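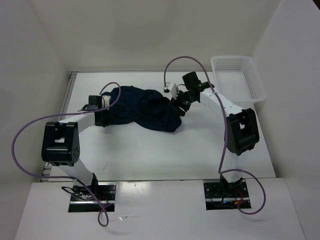
2 min de lectura

Julio, casi las once de la noche

Querido diario, vengo cansada pero contenta, y como mañana se me habrá olvidado la mitad lo apunto todo ahora, aunque me alargue (que me alargaré, ya me conozco). Hoy ha tocado repaso a Horka, la celda de los dos brazos, y al final he pasado con ella casi todo el día.

Empecé por los cables morados, que son mi cruz. El del brazo izquierdo hace una vuelta enorme por fuera del codo y a mí me gusta así, con holgura, para que la muñeca gire sin tirar del conector. Emil los prefiere más recogidos y lo hemos discutido otra vez, con cariño, delante de un café malísimo. De momento se quedan largos. Después miré los hilos finos de las dos bases, uno por uno, y reapreté los 4 tornillos de cada placa. ¡Qué gusto da cuando la llave hace tope enseguida!

Para las pruebas usamos la prenda azul marino, que es traicionera: se arruga de cualquier manera y suelta una pelusilla que luego aparece en todas partes. Kuo-hua quería cambiarla por un paño liso, pero le dije que si la pinza aprende a quedarse a gusto con esta, lo demás será coser y cantar.
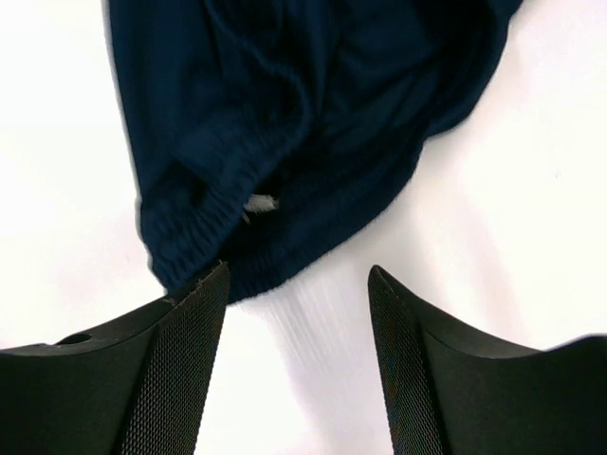
¿Cada cuánto hay que limpiar las almohadillas de los dedos? Cada 400 ciclos, con cepillo seco y sin alcohol, y cambiarlas en cuanto la trama deje de notarse al pasar la uña.

Lo copio tal cual del cuaderno de Yuk-lan, que escribe mejor que yo y además con letra bonita. El contador iba por 1.237, así que ya tocaba de sobra. El dedo izquierdo tiene el borde de la punta algo gastado, con motitas claras, y he dejado pedido un recambio a Flosville por si acaso. El derecho me da mucha menos guerra.

Me falta recalibrar el cero de las muñecas y pasarle a Emil la hoja firmada. Y comprar café decente, por favor, que lo pago yo si hace falta. Ahora a la cama, que tengo los hombros hechos polvo de tanto agacharme sobre esa mesa.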